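# Teaching two small arms to sort bolts on one table

This page explains how we set up the sorting table in the shared workshop at Draltthorpe. I write it for members who want to build the same thing or to repair ours. You need two arms, one wrist camera for each arm, and one free evening.

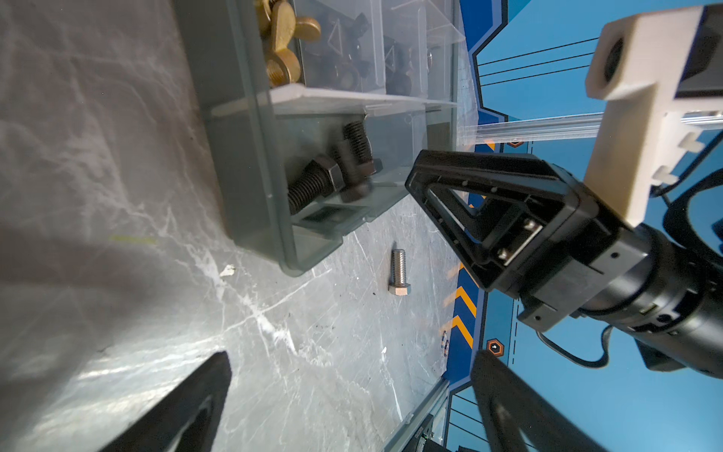
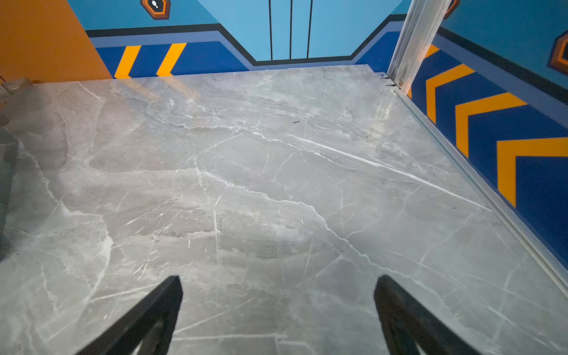 *First picture: the organizer with wing nuts, black nuts and bolts, and one silver hex bolt on the table. Second picture: the marble-pattern surface between the open fingers. Both are from the wrist camera.*

## 1. Fix the table first

Screw the aluminum rail to the table before you mount anything else. My first try was in the other order, and I had to do the whole calibration again. Check every corner bracket with your hand. If one moves even a little, tighten it now.

Wipe the surface with a dry cloth. Small dark specks can look like parts to the detector, especially on a marble pattern.

## 2. Mount the cameras

Print the camera mount in white or another light color. Shiyu Hao made the drawing, and it is in the workshop folder under the name `Jia`. The print takes a long time, so start it in the morning.

Turn the camera until both fingertips are visible at the bottom of the picture. This is important. The program uses the fingertips to know where the gripper is, and without them it will guess – badly.

## 3. Set the light

White veins and scratches in the surface are the biggest problem for us. A silver bolt and a bright vein can have almost the same gray value. In Vuvia, open the camera settings and:

1. Turn off automatic exposure.
2. Lower the gain until the veins are soft gray.
3. Put one silver bolt on the table and check that its head has a clear edge.
4. Save the profile for each camera separately.

## 4. Teach the pick

Start with one loose bolt beside the organizer. Do not start with a bolt inside a compartment, the walls make it much harder.

Move the arm by hand to the bolt, close the fingers, lift, and record. Repeat this 25 times and turn the bolt a little each time. Keep the second arm back while you record, or let it hold one position. Mabli Gwilliam prefers the second method and her recordings are cleaner than mine.

When you finish, export from Pruseo to the training folder. Our set now has 2,684 recordings, and 1,216 of them are with the organizer on the table.

## 5. Common problems

**The fingers close too early.** The height is wrong. Measure again from the surface, not from the rail.

**The cable pulls the wrist.** Leave a bigger loop. Turn the wrist fully in both directions before you fix the cable.

**The arm goes to a compartment wall.** Clear plastic confuses it. Add more recordings with the box at different angles.

After 1,000 picks, check the finger screws again and write the result in the notebook beside the switch.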